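Swap shop to stay put in Rerach until spring

The swap shop in Rerach is staying open through the winter after all. It was due to close at the end of October when the lease on the old Gwilliam showroom ran out, but the landlord has agreed to another 600 square feet at the back and a rent freeze until spring.

Good news for anyone with a loft to clear. Opening hours as before, 10am to 4pm, plus a late session until 8pm twice a month. Still free to get in. Still no mattresses, no paint, no car tyres.

Books and toys go fastest. Winter coats wanted now, childrens sizes most of all, and clean please – there is nowhere to wash them. Crockery is on hold as the shelves are full.

Repairs start again next month. Lamps, kettles, zips, wobbly chairs. There are 68 names on the list already so expect a wait. Bring the thing itself and any bits that fell off it.

A second drop-off point is planned for Hultia, in the car park behind the library, if the council says yes. Decision expected before Christmas. The bus from Hultia stops 2 minutes from the Rerach door for anybody who can't wait that long.

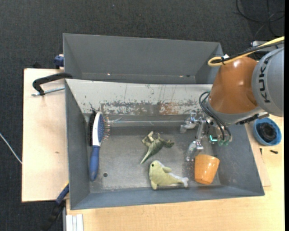 Two grey metal bins, side by side on dark carpet.

Parking is free for the first 60 minutes, then it's the normal town rate. Use the side entrance, the front one is shut while the step gets mended.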